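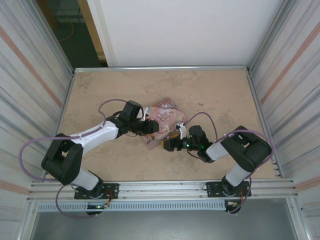

What is Hullthorpe?
Hullthorpe is my new capture map, set in a flooded storybook village — crooked roofs, secret cellars, the works! I wanted it to feel like the "Once Upon a Time" lettering on that pink box lid, all dark swirls, so the tavern sign got the same treatment.

How many players does it need?
It plays best with 8, but it's still great fun with 6.

Does it work with Skiltlow?
Yes! Install Skiltlow first, then drop the map into your maps folder.

Who made the textures?
Ismael Brito painted all of them, and they look fantastic.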